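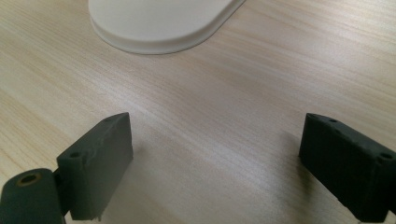

Section 4: Setting up and caring for your Stavel desk top

Your desk is standing, the legs are tight, and now comes the fun part! The grain on every Stavel top runs its own way, so take a minute to turn the desk until you like how it looks in your room's light.

1. Wipe the top with a soft, barely damp cloth. Follow the direction of the grain from one end to the other.

2. Dry it right away with a second cloth. Don't leave the surface to air-dry.

3. Rest your hand flat on the wood and feel for grit. If you find any, repeat step 1 with a clean part of the cloth — never scrape it off.

4. Wait 80 minutes before you put anything on the desk.
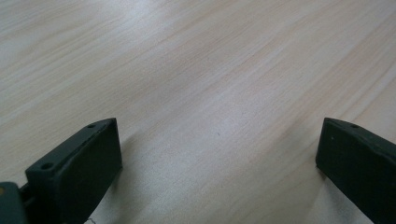

Fig. 431. Light wood top, grain running at an angle.

Note: Pale grain can look almost white under a strong lamp and a good deal warmer in the shade. Both are normal, and we love how much the color shifts over a day. Check for marks from a few different angles before you decide that something needs cleaning.

5. Place your lamp, tray or other flat-bottomed items. Lift them into position instead of sliding them, and make sure the undersides are clean.

6. Move these items a little every few weeks during the first year. The wood mellows with daylight, and this helps it do so evenly.

Caution: Do not use scouring pads, bleach or furniture polish with silicone. Always put a mat under hot mugs and pans.

Spare cloths and felt pads can be ordered from Grondon under part number 1000.

Text: Aniela Głowacki. Revised October 2018.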